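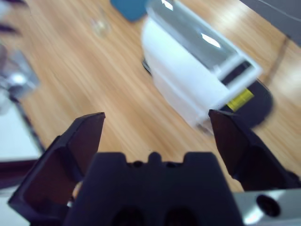 Why Does Wood Have Stripes?

Find a wooden table and put your nose right up close to it. See those long streaks? They're called the grain, and they are one of the best things about wood! On a light-colored tabletop the streaks can be honey or tan, and they might run for a long way before they fade out.

Grain comes from the way a tree grows. Inside the trunk are tiny tubes, much thinner than a hair, that carry water up from the roots to the leaves. Most of them run the same way, up and down the tree. When the trunk is sawn into boards, the saw cuts along those tubes and along the tree's growth rings too, and that's what makes the stripes.

What about plastic?

Now look at something made of plastic, like a white container with a see-through gray lid. No grain at all! A lot of plastic things start out as little pellets, which are melted and squeezed into a mold. The melted plastic fills every corner, cools down and goes hard. That's how a container can have nice rounded sides - try doing that with a plank!

Plastic can be see-through or solid. A tinted lid has a bit of color mixed in, so light still gets through, but less of it. If the lid is glossy you may spot a bright white patch on it. That's light bouncing off the smooth surface, and we call it a highlight.

Be a surface detective

You need a piece of paper, a crayon with the wrapper peeled off and 2 things to test, one wooden and one plastic. (Ask a grown-up which ones you can use.)

Lay the paper over the wood and rub gently with the side of the crayon. Rough wood gives you lovely wiggly lines, but very smooth or varnished wood may hardly show any. Then try the plastic. Can you tell which rubbing is which?

Candela Villanueva, age 6, tried her grandpa's old bread board and got a pattern that looks like a river - we love it!

Words to know

Grain: the lines and streaks in wood.
Mold: a hollow shape that melted plastic is pushed into.
Translucent: letting some light through.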